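Good practice for hand-held gripper recording

Hand-held gripper recording practice is the set of working rules used when people, holding a gripper by hand, record household tasks later used to train robot arms. Rules cover the device, the table, the objects, the person and the files. Most are written by the groups that do the work – few come from a standards body. Best known of the informal sets is the Memano rules, first circulated as a 4-page note and since copied, cut and reworded by a good many labs.

Background

Early recording work had no shared rules. Each group set its table its own way and named files its own way. Merging two collections was slow. Chaiwat Kaewkla and Birthe Steinarsdóttir compared notes after a failed merge in May and wrote the first Memano draft over a single Sunday. Fongchan Nakpan edited the second. The Adov checklist came later, shorter, aimed at people running the sessions and not at the people training on the results.

Scope

Applies to hand-held devices only. Teleoperated arms, gloves and suits are outside it, though Adov borrows some wording for gloves. Kitchen and desk tasks are the usual cases. Power tools, open flame and anything with a blade longer than the finger pads are excluded in Memano and left to local rules in Adov.

Device checks
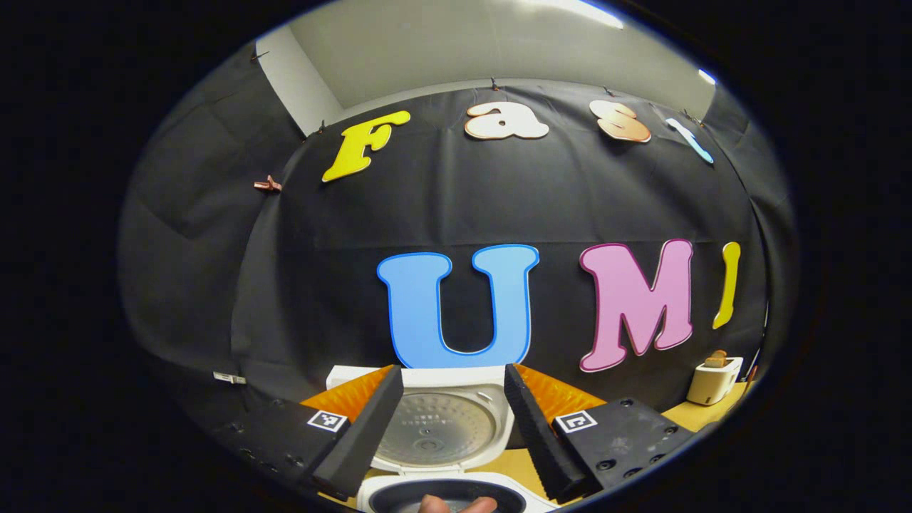
Marker care is the first section in nearly every version of the rules. Markers on a gripper let software work out the finger opening, so a scratched, curled or smudged one spoils data quietly, without any warning on the day. Memano asks for a look at each marker before every session and after any drop. The square markers sit on the black mounting plates to the lower left and lower right, among the screw holes, and the rule is that nothing gets stuck, taped or written over that area. Replacement prints must be the same size as the old ones. Matte paper only – gloss catches the ceiling light.

Finger pads are the next item. Soft pads tear at the fold first. A torn pad is swapped in a pair, left and right together, and the swap goes in the session log. Screws are checked by hand at the start, not tightened mid-session, as a shifted plate means the calibration has to be done over.

Calibration is repeated after 200 recordings under Memano, or sooner if the device has been opened. Adov says once per session and leaves it there.

Table and objects

The tabletop should be stable and free of strong glare. Objects keep to one agreed list per task, each with a short name used the same way in every file. "Cooker" and "rice cooker" in one collection is a fault under the rules, and a common one.

Start positions are varied on purpose. Objects are moved between recordings by a hand's width or more, turned now and then, and sometimes swapped for another of the same type. Too tidy a table gives a robot that can only work on that table. Electrical appliances are used unplugged unless the task needs power, and heating is never recorded with an operator working alone. Glass is allowed if it's in one peice and free of chips.

Cords and cables run behind or beside the work area. Two-handed tasks need more care here, one cable per device, neither crossing in front of the other.

Operator conduct

Operators move at a normal pace. Slow, careful motion was encouraged in the first draft and dropped in the second, after Nakpan found the trained arms hesitated before each grasp. Fingers stay off the pads. Free hand stays out of the work area unless the task calls for it. Rings and long sleeves off. Breaks after every 5 tasks in Adov, Memano gives no number.

A fumbled grasp is kept if the operator recovers within the same recording, and marked as a recovery. If the object falls to the floor the recording is closed and marked failed, never deleted.
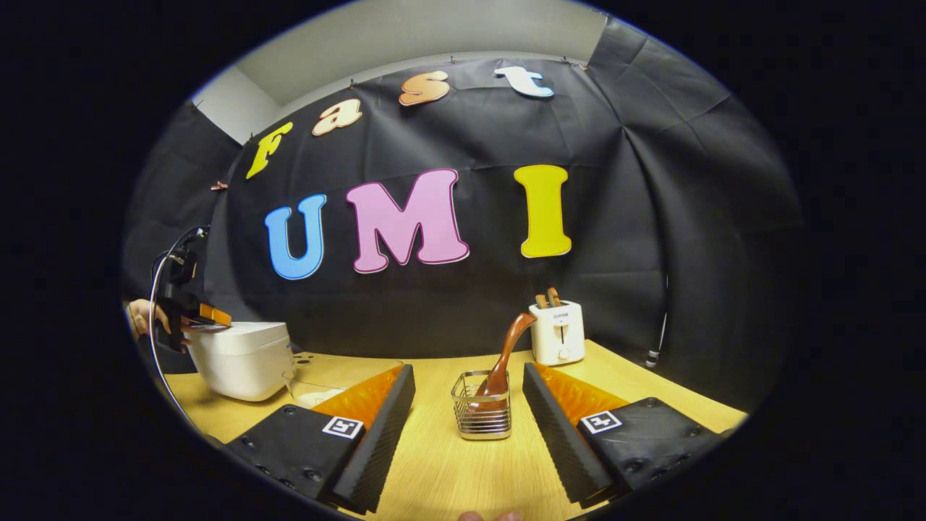

Can two operators share one device within a session?
They can, provided each recording carries the right operator code and the device is checked again at the handover. Adov adds that both must have done the practice tasks on that same device beforehand.

Files and labeling

Each recording gets a task name, operator code, device code and outcome. Outcome is one of success, recovery or failed. Free text is allowed but never required. The Tunell collection, 2,957 recordings, is often given as the case for strict labels – its outcome field was left blank through the early sessions and Uthai Panyasiri later had to watch and label those by eye.

Faces and voices are removed before sharing. Screens, mail and family photos are cleared from the room before recording starts, which is cheaper then blurring them after.

Criticism

Uthai Boonyarit has argued the rules favor groups with a fixed room and say too little on recording in real homes, where light and clutter can't be set. The Szénási variant drops the glare rule and the object list for that reason. Steinarsdóttir accepted the first change and not the second. The question of left-handed operators is still open, current drafts ask only that it be noted.

See also
Teleoperation
Fiducial marker
Imitation learning
Data labeling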